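Stastex tube cell

From the Sundimgate Workshop Encyclopedia
Last revised Friday, January 8, 2021

The Stastex tube cell is a small two-armed robot cell that picks clear plastic test tubes off a bench and holds them upright for the next job along. I look after the one at Stanton, so most of what follows comes from that machine (the Noiphan one is set up much the same, but with a taller base and a far nicer chair).

Layout

The cell is a flat worktop with an arm reaching in from either side. Each arm carries a two-finger gripper and a small wrist camera. The worktop is bolted to its own stand, and I'd urge anyone building one to keep it that way! We had ours on a shared bench until August and every slammed drawer showed up in the results.

Setting the grip

This is the part people write to me about. The fingers close on the tube near its lower end, leaving the rim clear. Grip force is a plain number from 0 to 100 on the settings page, and ours lives at 55. Go much higher and a thin-walled tube goes oval, which you'll hear before you see it. Go much lower and it slides down between the fingers as soon as the arm speeds up.

Set the force with one tube and leave a few more lying on the worktop, all pointing the same way, so you can try the next pick without stopping to lay things out again. Check the held tube through the wrist camera before moving on. You want it standing straight, with a finger on each side at matching angles. If one finger leans in more than its partner, the centre point is off and wants doing again (see Centring).
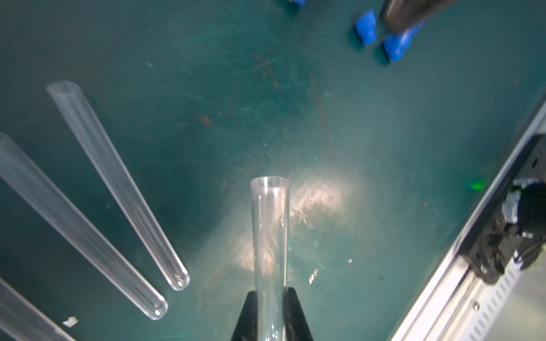 Centring

Close the fingers on nothing, zero them, open them, then close them on a tube and read the offset. Anything under 3 on the display I leave alone. Over that, slacken the finger screws, nudge, tighten and repeat. It's fiddly, and the first time took me most of an afternoon with two tea breaks.

Lighting

Clear tubes are a pain for any camera. A lamp straight overhead throws a big pale patch of glare on the worktop and the edges of a tube can get lost in it. Tilting the lamp helps, and so does a dark worktop. Scratches matter too, as they catch the light and the picking software sometimes takes a long one for the side of a tube.

Upkeep

Wipe the fingers weekly with a damp cloth. Brush off any bits from the worktop before a long run, particularly the tiny white ones, which love to get under a tube and tip it. Cables at the joints get a look once a month for rubbing. Our left arm had its wrist cable changed after 379 hours, and I now keep a spare in the drawer.

Known faults

Slow closing on cold mornings. Run the fingers open and shut a few times first.

Camera picture freezes. Reseat the plug at the wrist, then restart the arm on that side only.

See also: Finger pads; Wrist cameras; Worktop resurfacing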